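Shared workplaces should stop supplying paper towel as the default drying and wiping product, and should write cloth into their cleaning contracts instead. I hold this view as someone who has drafted such contracts for 8 years, mostly for mid-sized office tenancies, and who used to specify paper without thinking about it.

The usual argument for paper rests on unit price. A carton is cheap, the supplier delivers it, and the cost sits under consumables where few people look. Cloth is entered as a capital purchase plus a laundry service, so it is read by a different person with a different threshold. The comparison that reaches the tenant is therefore between a small recurring number and a larger one-off number, and the small number wins.

That comparison leaves out three costs. The first is storage: a tenancy of 66 desks holding a quarter's paper gives up most of a cupboard to it. The second is waste collection, as wiped-up paper goes into general waste and is charged by the lift. The third is labour. Dispensers have to be opened, filled and unjammed, and under the Grenik schedule, which many of our contracts still copy, each of those is a separately billed attendance.

I reviewed one site last August, the Romum building, where the lease covered two floors and a shared kitchen. The contractor had billed 147 dispenser attendances over the term under review. None was improper. Every one matched a line in the schedule. The tenant had simply agreed, some years earlier, to pay for a product and then pay again each time it was put in the wall.
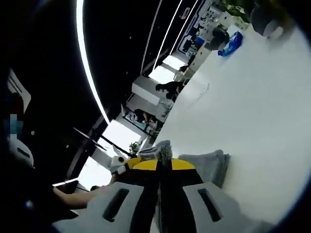
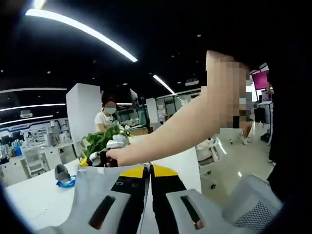
The hygiene objection deserves a more careful answer than it generally gets. A damp cloth left on a sink for a week is a poor object, and anyone who has worked in a shared kitchen has met one. The fault there lies with the interval between changes, and an interval can be specified. A soft gray towel, folded and left on a white table, is suitable for dusting and for small spills, and a contract can say so: general surfaces only, one working day, then into the bag. Kitchen benches get a second colour. Washrooms get a third, and those cloths never leave the washroom. The colours matter less than the rule that they don't mix, although a site should avoid two shades that look alike under weak lighting.

Laundering is where most cloth programs fail. I have seen them fail in the same way more than once: the cloths are bought, the bag is hung on a hook, and the contract is silent on who takes the bag away. After a month the stock is all in the bag and paper comes back by petty cash. A workable clause names the collecting party, the days of collection, the wash temperature and the minimum clean stock held on site. I use 3 full sets: one in use, one at the laundry, one on the shelf. Two sets will do only if the laundry is in the building.

There is also the matter of replacement. Fuzzy cloth goes flat with washing and starts to push water around. The Correa form of contract deals with this by a fixed replacement date, which is easy to administer but throws out sound cloth. The Clavex form uses an inspection by the supervisor, with a right to reject. I prefer the second, provided the rejected cloth is recorded, as an unrecorded right to reject tends to be used either on everything or never.

I would keep paper in two places. Bodily fluids should be cleaned up with something that is then thrown out, and so should anything oily enough to foul a wash load. A single locked carton per floor covers both. It should be invoiced by the carton and not by attendance, and the tenant's representative should hold a key.

Existing contracts can be changed at renewal with a variation to the consumables schedule. The dispensers can stay on the wall until the next fit-out, since removing them means patching tile.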